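Skyrme newsletter, October
From the disassembly bench

Learning to take computers apart from fewer demonstrations

Old desktop computers are awkward things to automate. Two cases from the same year can have the drive cage on different sides, and the same part may be held by screws in one and a clip in the next. Over the summer the Skyrme group at Bollport tested a method that lets a robot learn removal tasks from a small set of human demonstrations plus its own record of what each contact felt like. The work was led by Siiri Jääskeläinen and Kwabena Agbenyega.

The method is called Ellevus. It splits every task into approach, first contact and pull, and trains a separate small model for each. Most of the demonstration data goes to first contact, where earlier systems lost most of their attempts. The wrist camera supplies the only picture the models get. In a case with bare metal walls, the gripper itself takes up much of that picture.
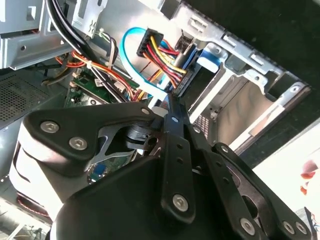 What was tested

The group collected 916 demonstrations and threw out 108 in which the operator had to restart partway. The remaining 808 were used for training. A baseline model saw the same 808, with no split into phases.

Both models were then given 60 attempts at each of two jobs: locating and touching a drive in its cage, and locating and touching the base of the power supply. An attempt counted only if the fingertip reached the right part and held light contact for two seconds. Pulling the part free was scored separately and will be reported in the spring.

Drive cages were the harder job. A cage is a stamped box full of slots and edges, and from low down many of them look alike. The fingertip has to come up under the cage and stop against it without pushing the whole case along the table.

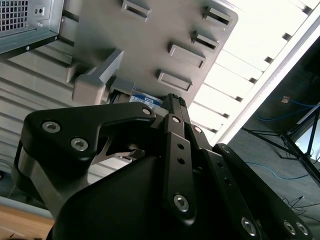

Results so far

Ellevus met the contact test in 84 percent of attempts across both jobs. The baseline did clearly worse on drives and only slightly worse on power supplies. Róisín Ó Conaill went through the failures one at a time. Most came from glare on bare metal, and the next largest group came from cables hanging in the path of the fingers.

Power supplies gave the models more to work with. The housing is large and boxy, and a printed label gives the camera a strong pattern to hold on to. Sânziana Enache is now checking whether the approach model leans too heavily on labels. She will repeat the power supply attempts with the labels covered in gray tape.

Kazimír Charvát has rewritten the logging code so that force and video share one clock. Anyone using the older logs from the Fludville bench should run his conversion script first.
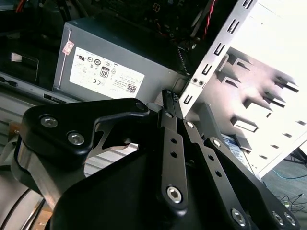 Does the method need a new set of demonstrations for every model of computer?

The group doesn't expect so. The contact model carried over to case designs it had not seen in training, with some loss on the drive job. The approach model needed a few extra demonstrations when the layout was very different.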